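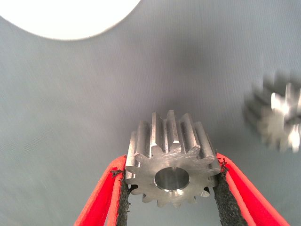
Benedikt Reisinger asked in his comments on the last report whether the Histham pump house could be back in service before the autumn rains, and whether the second sluice still needed its own budget line. The answer to both is yes, subject to the points below.

Progress to 3/13/18

Sluice 1: gate refitted, seals replaced, frame repainted. Leakage at full head is now 21 litres an hour, against a limit of 43.

Sluice 2: gate lifted and sent to Brunner for straightening. The lower guide rail is more worn than the survey suggested - a new one has been ordered.

Drain clearance: some 1000 metres cleared between the pump house and Dollthorpe bridge. The stretch below the bridge is waiting for access from the landowner.

Control panel: Truvard has delivered the panel but not the float switches. Wiring cannot be signed off without them.

Spending

34 per cent of the grant has been drawn. The guide rail will be met from contingency. No change to the total is requested.

Next period

Refit sluice 2, complete the wiring, run the pump under load. Handover remains set for September.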